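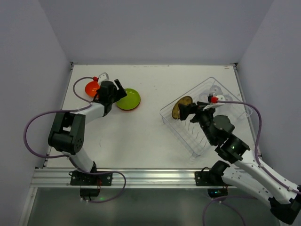 Figure 5. Trakari two-arm cell during the dish loading routine.

5.2 Checking the cables and the start position

Do this check before each shift, and always after an arm was removed from the rail.

1. Press the stop button and wait until both arms are at rest.
2. Tighten the mounting plate screws of both arms, left side first.
3. Move each wrist by hand slowly through its full range.

Note: If a joint feels rough, do not continue. Go to page 31.

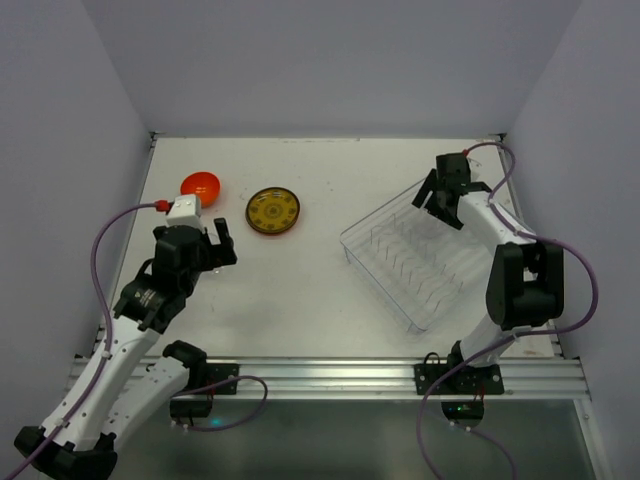 Cable slack is the most common cause of error 184. The cable must be long enough for the wrist to turn, but it must not touch the dishes. On the left arm, keep it on the long white link with the white clips, as it is fitted here, one high and one near the lower end. Pull gently at each clip; the cable should not slide.

4. Place the rack and run the Skokosari test program at speed 300.
5. Watch the gripper fingers when they come down near the rack.

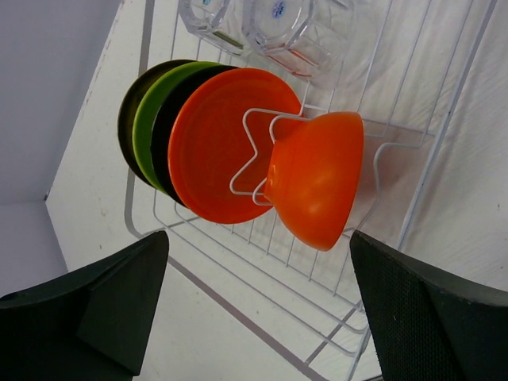
If a finger touches a wire, stop the program and teach the rack position again. Do not bend the rack to make it fit.

Caution: Keep your hands outside of the walls while the test program is running.

Revised May 28, 2023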